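The Man Who Mends Accordions in Wemimbridge

It took me two tries to find Sinan Demirtaş's workshop, because the sign over the door still says Vermeulen Shoes and I walked right past it. He laughed when I told him. "Everybody does that the first time," he said, pulling out a stool for me and moving a cat off another one for himself. "Mr. Vermeulen was good to me when I rented the place, and I like his lettering. Why would I take it down?"

Sinan has been repairing accordions for 15 years, the last nine of them in Wemimbridge. Before that he fixed sewing machines in Sodau, where an elderly customer brought in a little red accordion along with her machine and asked if he could look at both. He had never opened one up before. "I took off the grille and I just sat there," he said. "So many small parts, and somebody had put every one of them in by hand. I kept it for a month. She was very patient with me!"

People often ask him what goes wrong, and the answer is mostly wax. The reeds are set in a mix of beeswax and rosin, and after a few decades in attics it gets brittle and lets go. A full piano accordion with 122 keys and buttons can take him most of a winter if every reed has to come out, be cleaned, and go back in with fresh wax. He melts it in an old milk pan and tests it by smell, which he tried to teach me (I'm afraid I only smelled honey).

Then there is the tuning, and here he got up and walked around a bit. Each reed is scratched with a fine tool, near the tip to raise the note and near the base to lower it. "A little scratch, then you listen. Another little scratch, then you listen," he said. "If you are in a bad mood, go home. You will ruin it."

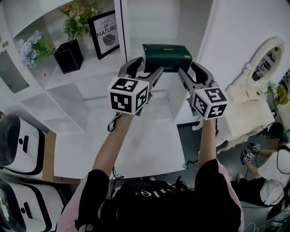

I asked which repair he was proudest of, and he thought about it for so long that the kettle boiled. It was a Vultton, he finally said, serial number 3577, which belonged to a woman of 88 who had played it at dances with her brother. The bellows had split along two folds and mice had been at the leather. He worked on it until October and drove it over to her himself – she wouldn't hear of having it shipped. She played one waltz sitting at her kitchen table, complained that the low G was stiff, and then played it again.

"She was right about the G," Sinan said. "I fixed it there, with her butter knife."

He is happy to look at an instrument before you decide anything, and he doesn't charge for looking. Knock hard, though, as he's usually playing something in the back.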